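Home Course Notes Labs Grading Forum

Unit 6: Comparing Finger Pads for Hand-Held Grippers
Notes by Aldana Vergara

6.1 Purpose

Unit 5 treated the gripper as a rigid two-finger mechanism with a fixed coefficient of friction. Cloth breaks that model. The contact patch changes shape as the fingers close, and the layer under the target is often cloth as well. This unit compares pads on hand-held grippers under those conditions. Read section 6.3 before the lab.

6.2 Hardware

The lab has three pad types, named after the shops that cut them: Carkow (smooth silicone), Venine (ribbed rubber) and Arancibia (textured mesh over a soft backing). All three fit the same open triangular fingers and are held by the same screws. Do not mix pad types on one tool. A mixed pair pulls the cloth toward the side with more grip, and the resulting offset looks like a calibration error in the wrist camera data.

The camera sits behind the fingers and looks along them. Both pads should stay in view through the full stroke. If one leaves the view before closure, the mount has slipped and the run does not count.

6.3 Procedure

Set the closing force limit to 20 N. Lay the garment flat, sleeves out, on a made bed or a padded table. Approach from above with the fingers open and stop with the pads on either side of the fold line. Close slowly, lift to chest height, hold for 8 seconds, release. Repeat until you have the number of grasps on your group sheet. Pooled over all groups, the target is 500 grasps per pad type.

Record for each grasp: pad type, fabric, layers held (one, two, or bedding included), and slip during the hold. A grasp that picks up the bedding is logged as a failure even if the garment is held.

6.4 Known problems

Patterned fabric on patterned bedding is the hard case for the segmentation step. In the Binham set, 109 grasps had to be labeled by hand for this reason. Plain sheets give cleaner masks — but a set made only on plain sheets transfers poorly, so both are required.

Mesh pads collect lint. Brush them between garments and note it on the sheet. Silicone pads need a wipe with alcohol and a minute to dry.
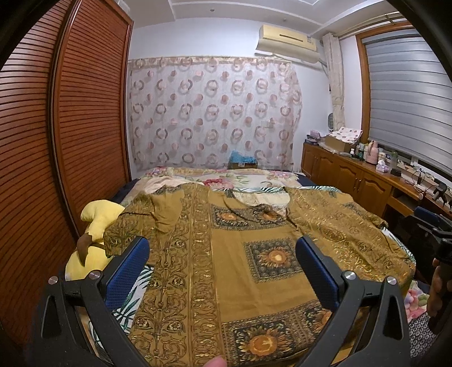

Slip should be judged from the video and never from feel. The handle hides small movements, and two operators holding the same tool will often disagree. Mark the first image in which the weave moves relative to the pad edge, then count forward to the end of the hold. Group sheets are due before the November review.

Contact: course office | © Robotics Teaching Lab | Back to top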